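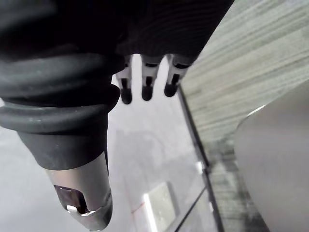
Week 6: what does a gripper really cost?

Right, money! I'm Bakari Kirui, and I've got you for the next two sessions. Last week you all priced the Holtham cell and nearly everyone stopped at the arm (I did the same on my first job, so no shame).

Start with the bits that wear out. Rubber bellows go on your spares list from day one, along with fingertips. The Lernari quote has a fingertip at £14 and a boot at £7, lovely, but look at the carriage and the minimum order and you're suddenly at £2114 for the year.

Then lead times. Trusuris shut for most of August, so order before you need to! I also keep some money back for connectors and cables, and for the afternoon someone spends fitting them.

For next time: redo your Holtham sheet with a spares line, a fitting line and a delivery date against each item. Bring it on paper please, the projector in our room is still playing up.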